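Urthorpe Residents' Exchange
Board: Shared Rooms and Storage
Topic: Mixed contents in the metal bins, play and utility room

Posted by G_Voicu (moderator)
Members are asked to give their views on the storage of small items in the play and utility room before the revised room guidelines are issued in January. The present guidelines state that toys, cleaning brushes and kitchen scoops are to be kept apart. In practice the gray metal bins on the wooden table receive whatever is left out at closing time. I would be grateful for comments on whether the rule should be enforced, amended or withdrawn.

Grigore Voicu

Posted by larchway_tenant
I support enforcement. A brush with bristles should not be stored against a soft toy, whatever the brush was last used for. Plush fabric picks up dirt easily and is slow to dry after washing. The existing rule is clear and requires only that members read it.

Posted by Kikel_House
With respect to the previous member, the rule is clear on paper and difficult to follow at 6 in the evening, when two families are leaving and one person has been left to put everything away. Our household has used the room for 4 years. We have always placed loose items in the nearest bin and sorted them the next morning, and we are not aware of any complaint arising from this.

Posted by larchway_tenant
I made such a complaint last winter. It was sent to the room address and acknowledged.

Posted by Kikel_House
I stand corrected on that point. My view of the rule is unchanged.

Posted by m_jugah_road
May I raise a separate matter. Whether or not the toys are kept together, metal rods and similar hardware should not be in the same bin as playthings. A child reaching for a plush animal should not have to move a length of metal to get it. I would ask that this be written into the guidelines as its own item, and that it apply at all hours.

Posted by G_Voicu (moderator)
The point is noted and I expect it to be adopted. Does any member object?

Posted by Kikel_House
No objection. Hardware should go to the tool cupboard.

Posted by Wadine_parent
No objection either, but I would ask that toy shovels remain with the toys. A previous draft listed all shovels and scoops under "utensils," and as a result the sand toys were moved to the kitchen shelf, where the younger children could not reach them. The wording should distinguish between a toy shovel and a scoop used for dry goods.

Posted by larchway_tenant
How is a member to tell one from the other? Several of the plastic scoops could be either. I suggest that kitchen items be marked with tape on the handle. Any item without tape would be treated as a toy.

Posted by Wadine_parent
Tape comes off in the dishwasher. A written list on the inside of the cupboard door would last longer.

Posted by m_jugah_road
I agree with the list. I do not agree that an unmarked item should be treated as a toy. It should be set aside until its owner has been asked.

Posted by G_Voicu (moderator)
Thank you. The draft wording now stands as follows.

Item 1. Soft toys are to be stored apart from brushes and kitchen utensils.
Item 2. Metal rods, tools and hardware are not to be placed in any bin containing toys.
Item 3. Toy shovels are classed as toys. Scoops are classed as utensils if they appear on the cupboard list.

Kikel House has asked for an allowance at closing time under Item 1. Larchway Tenant opposes it. I propose that mixed items may remain in a bin overnight and must be sorted before the room opens. Item 2 would carry no such allowance.

Posted by larchway_tenant
I maintain my opposition and ask that it be recorded.

Posted by G_Voicu (moderator)
It is recorded. Replies on Item 3 remain open.
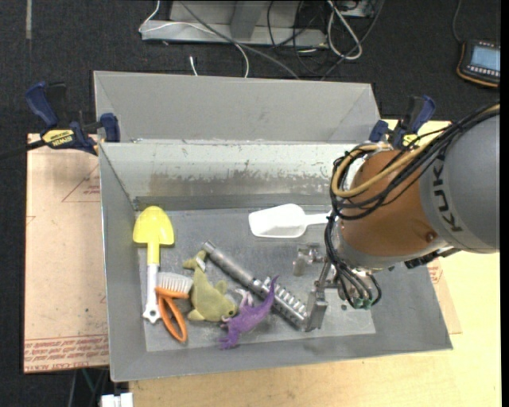 Attachment: metal bin with plush animal, brush, toy shovel, scoop and metal rod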